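Blocos grandes, mãos pequenas

Na ludoteca Tavley, os blocos de encaixe ficam na prateleira mais baixa, em caixas sem tampa. São 103 peças no total, quase todas compradas em segunda mão, e há dias em que nenhuma volta ao lugar antes da hora de fechar.

Lefteris Karamanlidis abriu o espaço há 22 anos e nunca deixou de ter blocos de plástico. Já experimentou conjuntos com rodas, janelas e figuras de animais. Os que resistem são os simples: peças compridas, peças curtas, pinos redondos em cima. «As crianças de dois anos pegam neles com a mão inteira», diz. «As de seis fazem pontes. E os pais acabam sentados no chão a fazer torres.»

O tamanho conta muito. Uma peça grande encaixa sem grande pontaria e solta-se com um puxão. Também se lava depressa, numa bacia com água morna e detergente, e seca de um dia para o outro em cima de uma toalha. Karamanlidis faz essa lavagem de 4 em 4 semanas e aproveita para pôr de lado as peças rachadas.

As construções das crianças raramente sobem a direito. Começam com uma peça comprida deitada, que serve de chão, e depois vão fugindo para um dos lados, cor sobre cor, até ao ponto em que é preciso segurar a base com a outra mão.

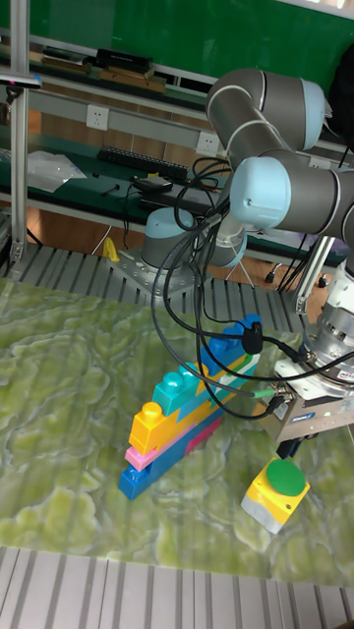

Azul em baixo, azul no topo; pelo meio, rosa, amarelo e verde-azulado.

Volker Gerlach, que repara brinquedos na oficina Negri, recomenda olhar para os pinos antes de comprar peças usadas. Se estiverem gastos, o encaixe fica frouxo e a torre cai ao primeiro toque. Convém ainda levar um bloco de casa para experimentar – há marcas que parecem iguais e não encaixam umas nas outras.

Quanto à arrumação, Gerlach desaconselha separar por cores. Em casa dele o sistema durou até março. Agora as peças compridas vão para uma caixa e as restantes para outra, e o neto trata disso sozinho.

A ludoteca aceita doações de blocos até 31 de janeiro. As peças podem vir soltas, num saco, desde que estejam limpas. As que não encaixarem nas da casa seguem para a feira de trocas.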